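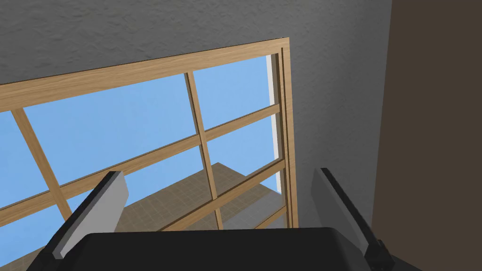
Why does my robot arm stop partway through a job with its gripper wide open?

Most of the time it has lost track of the thing it was sent to pick up, and the software has put it on hold. Cut the speed, move the arm back to its home position by the stop-and-release routine in your manual, and find out what the wrist camera was looking at before you try again.

I love having an arm in the workshop, and I'd still say the first stall is a bit of a scare. Mine was on a Tuesday, on a Skolla arm I'd had since April. I sent it to fetch a length of dowel, it swung up, tipped its wrist back and sat there humming. I did the worst possible thing and reached in to straighten it. It woke up and moved! No harm done, but my sleeve got a good tug, and everything below comes out of the weekend I spent sorting out why.

Before you touch anything

Hit the stop button, then count to 9. A paused arm can start again on its own when the camera finds its target, and mine did exactly that. Keep the button on the side you stand on, within reach of your weaker hand. If the arm is holding something heavy, prop the load first, then release.

Tie back hair, push up sleeves, and keep kids and pets 2 big steps away. Put tape on the floor if they forget (mine forget, and so do I).

Check where the wrist is pointing

Pull up the last saved view. If it's mostly wall, sky or window, you've found your trouble. A tilted wrist is easy to miss from across the room, especially when the rest of the arm looks perfectly normal. I rebuilt my stall in Narnovex, the simulator that Ezekiel Begay put me onto, and had a wonderful time flying the gripper around a made-up room with no sleeves at risk.

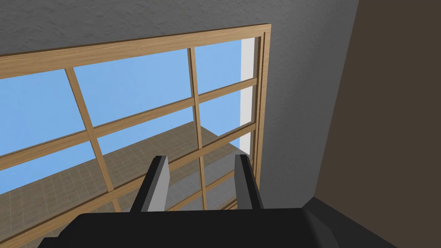
Simulator view: fingers open, nothing between them, window and blue sky straight ahead.

With a view like that the arm has no target to close on. Set a tilt limit on the wrist so it can't look up that far during a pickup. Most control programs have one tucked away under joint limits. Save the setting, switch off, switch on, and check that it stuck. Mine hadn't the first time.

At home a real window brings glare too. Drop the blind, or turn the bench so the arm works with its back to the light. Wipe the lens with a dry microfiber cloth, the kind you'd use on glasses. Sawdust loves a lens.

Practice on something long and thin

Rods, spoons and broom handles are great for testing, and they're awkward in a useful way. They cross the gap at a slant, and one finger may reach them well ahead of the other.

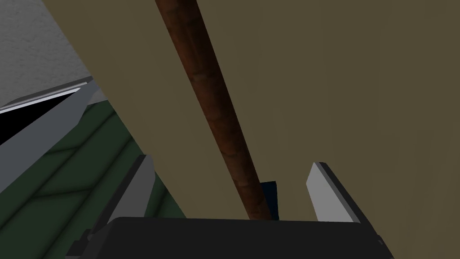 Wooden rod running through the gap, closer to the left finger and touching neither.

If you see the rod sitting to one side, stop and center it before you let the gripper close. A lopsided squeeze can shove the rod away or twist it, and then you're chasing it across the bench. I close in two stages now, with a 300 millisecond pause in the middle, and it's so much calmer!

Rui Coelho wraps his test dowels with a band of painter's tape at the grab point. Easy for the camera to find, and it peels off clean.

When to stop fiddling

If it stalls again with a clean lens, a sensible tilt limit and the blind down, unplug it and look over the wrist cable for a pinch or a worn patch. A damaged cable means a new cable. Please don't tape it up and carry on.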